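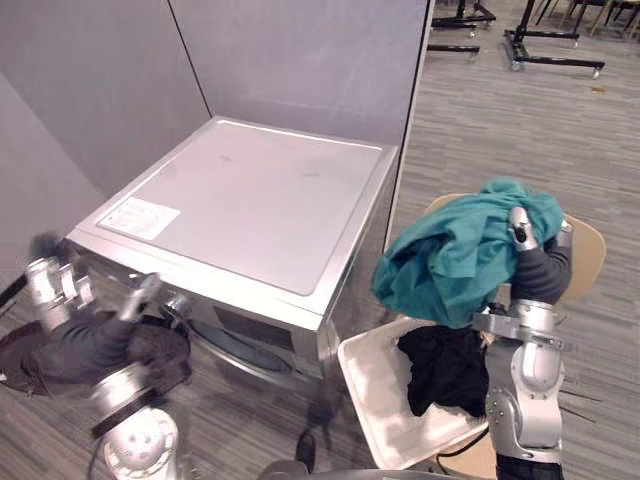

**Robot loading trial in our laundry - what happened to your hours?**

**foldline_7** wrote:

I work in the laundry at Rondadis, Camacho site. We do personal clothing for residential clients, so small loads, everybody's stuff kept separate, lots of tags. There are 20 of us over two shifts.

In July management told us they are trialing a Drerex robot for loading and unloading. It isn't on the floor yet. They put a household size washer in the training room upstairs and it practices there with the basket on a chair next to it. Two of us per shift get pulled up to work with it. I've been one of them.

What it does so far: picks a garment out of the basket, puts it in the drum, next garment. It also opens and closes the door and moves the basket from one place to another. It does not sort, check pockets, read care labels or treat stains. All of that is still us.

My question is for people who already have one of these running for real. Did your hours change? Did the job title change? We were told "no reductions during the trial," and I noticed the "during the trial" part same as everyone else.

---

**steamtunnel** wrote:

We got ours at Trarnow last year, different maker, same idea. Nobody got laid off. Three people retired or quit and they weren't replaced. So the answer depends on what you call a reduction.

Loading was the part of the job that hurt my back, so I don't miss it. I do miss having a slow half hour now and then. When you loaded by hand you got a breather while the machines ran. Now there's always a basket waiting for you to sort because the robot needs to be fed.

---

**pressroom_annie** wrote:

How fast is it? I keep hearing these are slow and then I keep hearing they're replacing everybody. Can't be both.

---

**foldline_7** wrote:

Slow. A small basket I would dump in without thinking takes it almost 30 seconds an item. It picks things up one at a time, and if it gets hold of a sleeve and the rest bunches up, it may need a second try. Sheets we haven't even tried.

Carrying is better. It takes the basket with both hands and is pretty steady about it.

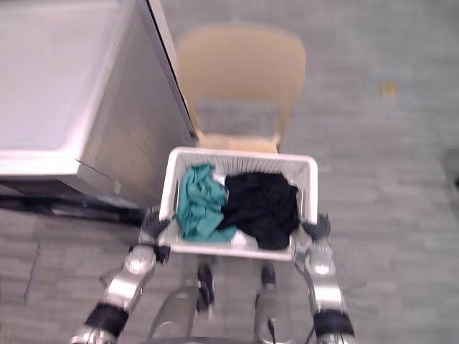 *Basket held in both hands, one teal item and one black one inside.*

The lead wants us to keep the practice loads small for now. My own view is that it should be practicing on what we get in real life, which is a basket stuffed to the top with a bra hooked on a sweater. I said so and it got written down.

---

**nightshift_ed_lin** wrote:

Can't be both? It can. Ours is slower than me and it doesn't go home. It loads from when we leave to when the morning crew comes in. We had a night position. We don't have it anymore. I was the night position. They moved me to days and I lost the differential.

I'm not against the machine. But anybody who tells you slow means safe hasn't done the math on an empty building at 3 a.m.

---

**steamtunnel** wrote:

That's fair. We never had nights so I wasn't thinking about that.

---

**dock_to_dock** wrote:

I'm going to disagree with most of this thread. I supervise at a commercial plant and I couldn't fill loading jobs before any robot showed up. I'd hire someone, they'd last a couple of weeks, and the people who stayed covered the gap. A machine doing the worst part of it kept my good people from leaving. If you want to be mad, be mad about the pay that made nobody want the job.

---

**nightshift_ed_lin** wrote:

I can be mad about both. My differential was pay too.

---

**pressroom_annie** wrote:

@foldline_7 do they pay you extra for training it? At our place the people who "work with" the new equipment get the same rate and then they write the manual too.

---

**foldline_7** wrote:

Same rate. We asked. The answer was that it's "lighter duty." It is lighter, I'll give them that. It's also more tiring in a way I didn't expect, because you stand and watch for the moment it goes wrong. I'd compare it to riding along with a new driver.

Most of what I do upstairs is reset things. Put the clothes back in the basket, put the basket back in its spot, close the washer, start over. The door has its own practice session, with no loading at all.
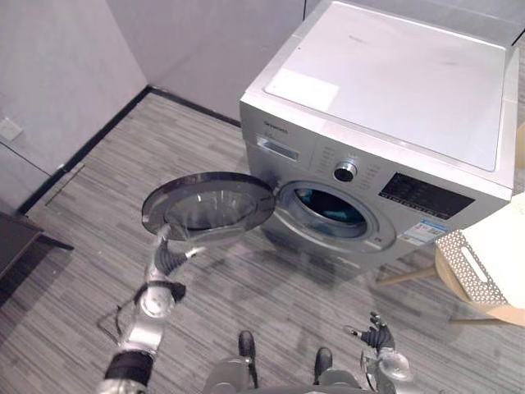 On our floor machines the door is heavier and the latch is stiff on a few of them, so I expect we'll be going through this again when it comes downstairs. I asked whether the settings carry over and was told "mostly." I also asked who is responsible if it tears something that belongs to a client. Right now if I ruin a blouse my initials are on the tag. They're still working out what goes on the tag.

---

**steamtunnel** wrote:

Get that one in writing before it goes live. Ours went on the sorter's initials for the first two months, meaning me. I had a talk with my lead about a zipper I never touched. They finally added a separate code for machine loads.

---

**dock_to_dock** wrote:

Agree with steamtunnel on that. We log it as equipment damage and it comes out of a different budget. Should have been that way from the first day.

---

**pressroom_annie** wrote:

Also ask for the job description now, while it's a trial. Once "robot tending" is just something you do, you won't get a grade change for it. Ask me how I know.

---

**foldline_7** wrote:

Thanks, this helps. So my list for the meeting is: initials on the tag, whether open positions get filled, nights, and a job description with a rate next to it.

We don't have a night shift here, but the building is empty from 10 p.m. and I hadn't thought about that until tonight. I'll post again after the meeting.

---

**nightshift_ed_lin** wrote:

Ask about the nights first. If they have an answer ready, they've been planning it.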